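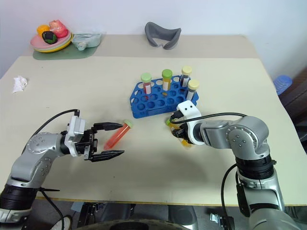
Un tube à bouchon vert clair, liquide rouge orangé.

Teindre ses restes de laine à la maison, sans gâcher la casserole

Mes tiroirs débordent de fins de pelotes écrues, et comme je ne sais rien jeter (mon mari vous le dirait volontiers !), je les teins par petites quantités, l'hiver surtout, quand la cuisine sent bon et que les vitres s'embuent. Voilà ma façon de faire, avec les bêtises que j'ai faites avant vous.

1. Laissez tremper la laine 45 minutes dans une eau tiède avec une bonne rasade de vinaigre blanc. Ne la frottez pas, elle feutrerait, et j'y ai laissé une très jolie manche.

2. Préparez vos couleurs à part, bien diluées, et notez tout de suite les doses sur un carnet. Les orangés et les jaunes se ressemblent beaucoup une fois sur le fil, alors essayez d'abord sur un petit bout.

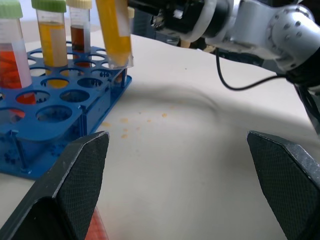

3. Chauffez tout doucement, 20 minutes à peine frémissantes, puis laissez refroidir dans le bain jusqu'au lendemain si vous avez la patience. Essuyez la table au fur et à mesure, les gouttes sèches partent bien plus mal.

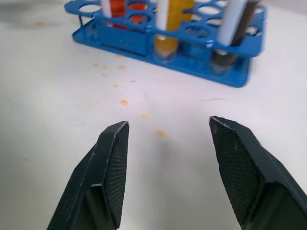

Peut-on teindre le coton de la même manière ?
Le vinaigre ne fixe pas la couleur sur le coton, il faut prendre une teinture prévue pour les fibres végétales et suivre sa notice.

Solène Besson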